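Notebook - bench and tableware, January

Morning, 8:40. Started on the long gray table by the window. The plan for this week is to finish the cup tests for the Sestero order and get the tabletop finish signed off, because Colette Renaud wants both in one report. I would have kept them apart, but she has to present it, so one report.

Surface first. The top was refinished before the holidays with the Zurnidier matte coat, two passes, sanded between. It has had time to cure. I wiped it down with a damp microfiber cloth, then a dry one, and went over it with my palm. No grit that I could feel. There is one spot near the back left corner where the coat went on thicker and the cloth drags a little. Marked it on the paper plan, not on the table. Tape pulls at this finish if it sits overnight, and we have already had to redo one corner for that.

Gloss readings with the meter at the usual stations. All within what Zurnidier gives on the data sheet except the thick spot, which came out a touch higher. I don't think anyone will see it in use. Colette may disagree.

9:30. Unpacked the second carton of cups from Humar. They come wrapped singly in tissue with a card divider, and the tissue leaves lint on the rims, same as the first carton. Washed them by hand in warm water with a little dish soap, no sponge, and left them upside down on the rack. Whoever opens the next carton please do the same before taking any weights. The lint is light but it sticks to the rim, and then you end up with it on the scale pan too.

Weights: the heaviest is 141 g and the lightest of the ones I kept is within a few grams of it. Diameter at the mouth is 79 mm on the sample I measured with the calipers, taken across the rim in two directions. It is a hair out of round. Wrote that on the card for the sample and put the card back in the box.

10:15. Lying-down trials. The question from Sestero was whether a cup that gets knocked over will keep going on a matte top or settle. On the old varnished table they traveled a long way before stopping, and two went off the end in the fall, which is why the foam strip is still on the floor there. Leave the strip where it is for now.

Method as agreed: lay the cup on its side by hand, let go, wait, write down where the mouth points. Then the same with a light push from the wooden ruler. Start position alternates between the middle of the table and the right-hand side. Mouth direction is written from where you stand at the long edge, so "toward" means toward you.
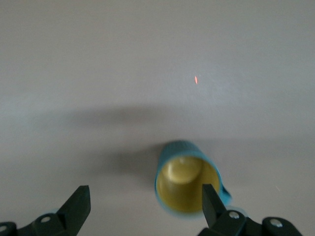

Trial notes - teal cup, on its side

Mouth toward, base away. Settled position written down on the sheet. The laser spot is farther back on the table from the cup. I had the overhead lamp off for the early runs and the shadows on the gray are soft and wide, which makes it hard to judge by eye where the cup touches the surface. With the lamp on it is easier but the glaze throws a highlight along the rim. Going with lamp off and taking the position with the steel rule.

Hand-placed runs: the cup rocks a little and stops. It tends to come to rest with the mouth turned slightly to one side, probably the out-of-round rim. Tried the same thing with a cup from the first carton and it did not show it as clearly.

Push runs: short arcs, always curving around the base end. The wall tapers, so it wants to turn in a circle. None reached the edge of the table today. On the thick spot in the corner I could not see any difference, but I only tried it a few times and would not put it in the report.

Rubbing: checked the surface with a side light after the push runs. No marks from the rim. A faint gray line on the unglazed foot of one cup, which came off with a thumb. That is from the coat, so it may need longer to harden than the can says. Will look again at the end of the week.

11:50. Stopped for lunch. Cups back on the rack, table left clear.

13:10. Abrasion on the spare panel, not on the table itself. Ran the Çetinkaya rubbing rig with the felt pad, first stop at 300 strokes and nothing to see. Kept on to 3,000 and got a slight polish in the track, visible only at a low angle. The rig ran for nearly the whole afternoon with one stop to tighten the pad clamp. The clamp screw is worn and should be replaced - there are spares in the drawer under the vise, in the bag with the blue label.

Checked the polished track against a drop of coffee and a drop of oil, five minutes each. Coffee wiped off clean. Oil left a slightly darker patch that was still there when I closed up. Left the panel flat on the shelf to see if it fades by morning.

Asked Colette about the rim problem. She wants the mouth measured on every cup in the carton before anything goes back to Humar. Fine, but it needs the small calipers and those are out for calibration. The big ones are awkward on a curved rim and I don't trust them for this.

To do:
Rest of the push runs, right-hand start
Oil patch, look in the morning and note it here
New clamp screw on the rig
Ask Zurnidier about full cure time in a cold room (heating is off overnight)
Mouth diameters when the small calipers come back

Trial sheets are in the green folder on the shelf above the rack. Panel has its number on the back in pencil.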